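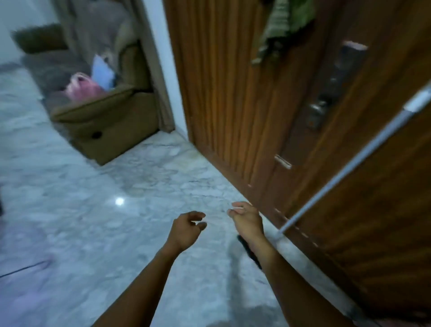
木製の扉の下部に向けて伸ばされた両手。床は大理石

クレルトーの戸叩き（クレルトーのとたたき、英: Cleltow Knocker）は、港町Cleltowおよび隣接するPekitthorpeに伝わる都市伝説、ならびにそれに類する遭遇譚の総称である。深夜に帰宅する者が、他人の家の玄関先に立つ見知らぬ人物を目撃し、翌日になってその家が長く無人であったことを知る、という筋を基本とする。単に「戸叩き」とも呼ばれる。

概要
戸叩きの話は、語り手自身の体験、または語り手の知人の体験として語られる。舞台は旧市街の坂道に面した集合住宅または一戸建てで、時刻は終電後から夜明け前に置かれることが多い。人物は扉に正対して立ち、一定の間隔で戸板の低い位置を叩いている。語り手が声をかけると叩く音は止むが、人物は振り返らない。語り手はその場を離れ、後日、近隣の住民や郵便配達員から家の来歴を聞かされる。

人物の性別、年齢、服装は話によって一定しない。これに対し、叩く位置が低いという点は多くの話に共通し、近縁の玄関怪談との区別に用いられる。

名称
Cleltowでは「戸叩き」のほか「下叩き」「膝の音」の呼称が記録されている。「膝の音」は叩かれる位置が成人の膝の高さにあたることに由来する。Pekitthorpeでは「お隣」と呼ばれることがあるが、同町には雨夜に窓を開ける別系統の怪異にも同じ語をあてる用例があり、採録時には両者の混同が生じやすい。

分布
伝承の中心はCleltow旧市街で、人口3,000人を超えるPekitthorpeがこれに次ぐ。両町は同じ路面電車の沿線にあり、終点側に位置するPekitthorpeの話では、語り手が電車を乗り過ごして徒歩で引き返す途中に目撃する形が目立つ。内陸側の集落では採録例が少なく、いずれも沿線からの転居者を語り手とする。

採録と資料
まとまった採録は、Dindia口承資料室による聞き取り調査に始まる。同資料室の怪異関係カードは1,538枚を数え、そのうち227枚が戸叩きに分類されている。カードには語り手の居住区、聞いた時期、聞いた相手との関係が記入されるが、初期のカードには時期の欄を欠くものが多く、年代順の配列には適さない。

調査はすべて対面で行われ、録音は一部にとどまる。筆記のみのカードでは、語り手の言い回しが調査者によって標準語形に改められている場合があり、方言資料としての利用には注意を要する。

類型
Inthanon式目録では、戸叩きの話を次の四類に分ける。

A類（無人型）　家が無人であったことが後に判明する。最も採録数が多い。
B類（転居型）　家には住人がいるが、叩かれた扉はすでに塗り込められ、使われていない。
C類（帰宅型）　語り手が自宅に着くと、同じ高さの音が自宅の扉から聞こえる。
D類（同業型）　語り手が夜勤者や楽団員であり、人物が同じ道具または楽器の容器を携えている。

A類とC類は一つの話の中で連続することがあり、同目録ではこれをAC類として別に立てる。D類は17話にとどまり、その大半がCleltowの劇場街で採録された。D類については、職場内の新人向けの語りがA類に取り込まれたとする見方と、逆にA類の末尾が職業に合わせて改変されたとする見方があり、決着していない。

時期との関係
話の中で季節が明示される場合、10月とするものが多い。Cleltowでは10月に路面電車の運行が冬時刻に切り替わり、最終便が繰り上がる。乗り遅れによる徒歩での帰宅を導入部に置く話型と、この切り替えとの関連が指摘されている。ただし、聞き取り調査が秋季に集中していたことによる偏りも考慮する必要がある。

成立に関する諸説
建築由来説は、旧市街の住宅に見られる扉下部の通気板に着目する。通気板は風圧で枠に当たり、規則的な音を立てることがある。この説は音の位置が低いことを説明するが、人物の目撃を説明しない。

訪問慣行説は、かつてPekitthorpeで行われた早朝の起こし役に起源を求める。起こし役は両手のふさがった状態で、靴先により戸板の下部を蹴ったとされる。慣行の存在は複数の聞き書きで確認できるものの、活動していた時間帯は伝承の時刻より遅い。

流入説は、他地域の玄関怪談が港湾労働者を通じて持ち込まれたとする。比較の対象となる話には叩く位置への言及がなく、この要素の由来は別に求めなければならない。

受容
戸叩きは地元の朗読会や学校の文芸誌でしばしば題材とされ、C類の結末を採るものが多い。短編として再話される際には、語り手が人物に声をかける場面が延ばされ、後日談が省かれる傾向がある。近年はインターネット上の体験談投稿欄にも類話が見られるが、居住区などの付帯情報を欠くため、Inthanon式目録には収められていない。

関連項目
玄関怪談
乗り過ごし譚
Dindia口承資料室
Inthanon式目録

最終更新: 2024年4月27日

当サイトでは、利便性の向上と閲覧状況の分析のためCookieを使用しています。閲覧を続けた場合、Cookieの使用に同意したものとみなします。　同意する　設定を変更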